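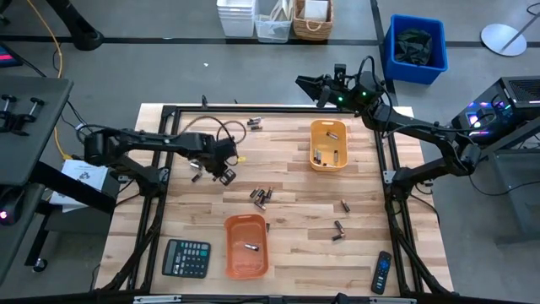
Cell discharge, loggers for Greenberg
Feb 9, 2023

Purpose: decide whether the Tiltska cells can replace the Hovness cells in the soil temperature loggers before the April swap at Greenberg. Price is the only reason for looking at a change. If run time is the same or close to it, we switch.

Setup as last time. Fixed resistive load, one cell per channel, voltage read across the cell terminals and not at the load. Sense leads soldered to the holder tabs. The old arrangement with clip leads on the springs added contact resistance that drifted whenever the bench was bumped, and I have discarded everything recorded that way. Logging interval 15 minutes.

First Hovness run is finished. Capacity to cutoff 1,748 mAh. The curve has the usual early drop, then a long slope, then the knee. Nothing odd until close to the end, where the voltage recovers slightly and falls again. I take this to be the room heating coming back on after the night setback. The temperature channel was not connected on that run, so I can't confirm it.

Tiltska run stopped early. Channel 3 read open circuit from record 837 onward. Cell removed and checked on the handheld meter: normal open-circuit voltage, so the cell is not the fault. The holder spring had lost tension and the negative end was barely touching. Replaced the holder. The partial data up to that record overlay the Hovness curve closely, with the Tiltska cell a little lower throughout. Not enough to say anything about total capacity. Restarted with a fresh cell from the same carton.

Notes on the load. The fixed resistor draws far more than a logger does asleep and far less than one does while transmitting. A cell can look fine here and still sag under the transmit pulse late in life, particularly in cold ground. Laiba Butt raised this when we did the Jilen loggers and she was right: those units reset on transmit with plenty of capacity left in the cells. I want a pulse test on partly used cells from both makers before anyone orders. Plan is to take them out past the middle of the slope on the fixed load, rest them overnight, chill them in the sample fridge, then apply the pulse load and record the minimum voltage on the scope.

Handling. Write the start date and channel on the sleeve in paint marker. Ordinary marker rubs off in the holders. Used cells go in the lidded tub with tape over the ends, and do not go back in the carton with the new ones under any circumstances. I found a used one in there this morning.

To do:
Connect the temperature channel and tape the probe to a cell body.
Check spring tension on all remaining holders.
Repeat the Hovness run with temperature logged.
Ask Tiltska for the low-temperature curve, which is missing from the data sheet they sent.
Laiba to find the pulse load board from the Jilen work. Last seen in the cabinet with the spare enclosures.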